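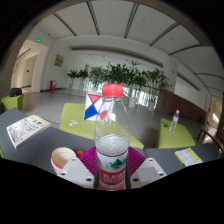 Chiến Võ
Second-year student, Interior and Furniture Studies, Rindcombe College

Where Do I Put My Drink? A project report on the Rotari Lounge

OK, so my project started with a cup of tea and a very soft table. I'd gone to the Rotari Lounge to do some reading, put my tea down on one of the gray blocks, and spent the next half hour holding the cup by the handle every time someone sat down near me. I couldn't tell you a single thing I read. When Rüdiger Hollmann asked our studio group to pick one piece of shared furniture on campus and really get to know it, I had mine picked before he'd finished the sentence!

The lounge, if you've never been, is all chunky upholstered pieces pushed together. There's lime green and mustard yellow, mostly for sitting on, and then there's gray. The gray parts are the tricky ones. They're upholstered like everything else, but they work as tables, and people treat them that way. The corners are angled so you can pull the modules apart and fit them back together in other shapes (in theory - they're heavier than they look, and I have the bruise).

My question was pretty simple. What do people set down on a soft table, and where do they set it? I wanted to end up with a tidying plan and maybe a small add-on piece that would make the gray blocks easier to live with.

I began by measuring. The straight run along the window side is 3546 mm end to end and the shorter one is 2610 mm, which matters because my first drawing had them the same length and nothing lined up for a week. Then I did a lot of sitting around. I sketched the tables at different times of day through the first part of May and marked where each thing had been left.

Reading matter was the big one. Magazines and booklets end up everywhere, and people never square them to the edge. They go down at whatever angle your arm happens to be at. A thick one makes a decent little platform, so of course people put cups on it, and then whoever wants the magazine has to move the cup first.

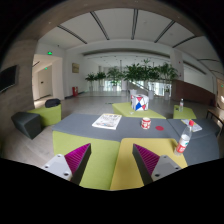
Mugs and bottles have their own habits. A wide mug is happy almost anywhere on the gray fabric, as long as it stays off the seam. A tall water bottle with a narrow neck is fussier. Put it near a corner and then let someone drop onto the seat next door, and you'll see it wobble. I tried this on purpose, with the cap on, using a full bottle and then one with 100 ml left in it. The full one stayed up more often. The nearly empty one went over twice, both times toward me.

The seams surprised me too. From standing height they look like a thin dark line and nothing else, but run your hand across one and you can feel both modules dip toward it. I marked them all on my plan in pencil and then kept my test objects a hand's width away.

For the add-on I wanted something flat, round and easy to spot. Bright red was the obvious choice with all that gray and green. I drew a few versions, including a square tray with a raised lip (too cafeteria) and a long wooden bridge that would sit over the seam. I really liked the bridge! But Rüdiger asked how you'd stack it when the modules get moved, and I had no answer, so back in the folder it went. The studio budget was $1000 shared by the whole group, and a bridge for every seam would have eaten most of my classmates' lunch as well as mine.
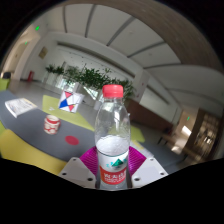
The long gray table with a mug, a red dot and an open booklet on it, and a water bottle up front.

My tidying plan comes in two parts. Reading goes together at one end of a run, thickest at the bottom, and it stays off the green and yellow seats. Drinks go toward the middle of a module, where the surface is firmest. I typed this up on a half-page card and left it in the lounge for a few days. Some people followed it. One person used it as a coaster, and I've decided to count that as feedback.

If I had more time I'd test firmer foam under the gray fabric. Grimier, the supplier I wrote to, offers a denser board, and a sample is supposed to be coming by the end of May. I'd also like to redo my sketches in the evening, when the lounge fills up and the bags start landing on the tables. The measured plan and the sketchbook pages are in the studio drawer with my name on it, second from the top. It sticks, so pull hard.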